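Flilerville's town paper is coming back to the kitchen table

The Flilerville Graten, the local paper that last came off the press nine years ago, returns in print this December. The first issue runs to 16 pages, costs nothing to pick up, and is full of the things people here kept telling us they missed: the planning notices, the bowls results, the lost cats, and yes, the crossword!

The paper is published by Brillisico, a small print and design shop on the old dairy site, and edited by Birsen Yurt. It will come out once a month to begin with. If the adverts hold up through the spring, it will go fortnightly.

"I learned to read English with the Graten spread out on the floor," said Birsen Yurt. "My father did the racing page and I did the letters, which were much ruder. When we started asking round the town whether anyone would want it again, I thought we might get a few kind replies. We got 1,218 forms back, and a lot of them had writing up the sides."

Those forms have shaped most of what is in the first issue. Readers asked for larger type in the diary pages, so it has gone up by two points. They wanted bus times printed in full (all of them, including the school runs), and they wanted the letters page near the front. Gardeners were the most organised group by some distance and have been given a whole page to argue on.

Norbert Havlíček has drawn a new map of the footpaths for the centre spread, with the flooded stretch by the weir marked and the better way round it. Selim Gündoğdu is writing a serial about the old tram depot, and the first part ends at a very unfair moment. There is also a long piece on the bakery ovens, a page by pupils at the junior school, and a column of small ads at 77 pence a line.

The print run for the first issue is 3,332, enough for every household in Flilerville and a small pile over. Copies will go through letterboxes in the town itself. For the farms and outlying lanes there will be boxes at the library, the post office counter, the health centre and both pubs, filled from seven in the morning. Anyone who can't get out can ask for a copy to be posted, and large-print sheets of the diary pages are available from the shop.

Back issues have not been forgotten. Some 300 old copies have been lent or given by readers so far, and they will be on open shelves at the library for anyone who wants to sit down with one.

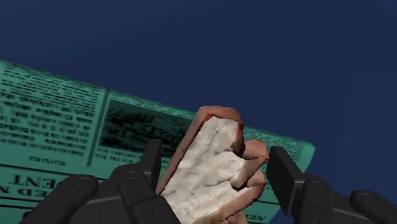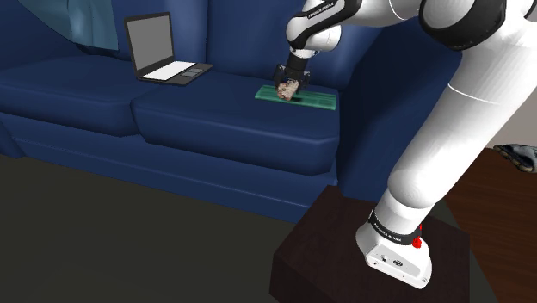
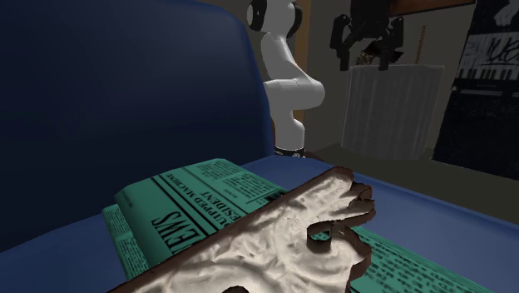 Davoud Akbari said he would be glad to have the paper back, though he hoped the crossword would be harder than it used to be, and he asked that the answers be kept off the same page this time.

Letters, small ads and diary dates for the second issue can be handed in at the Brillisico counter until noon on the closing day printed on page two.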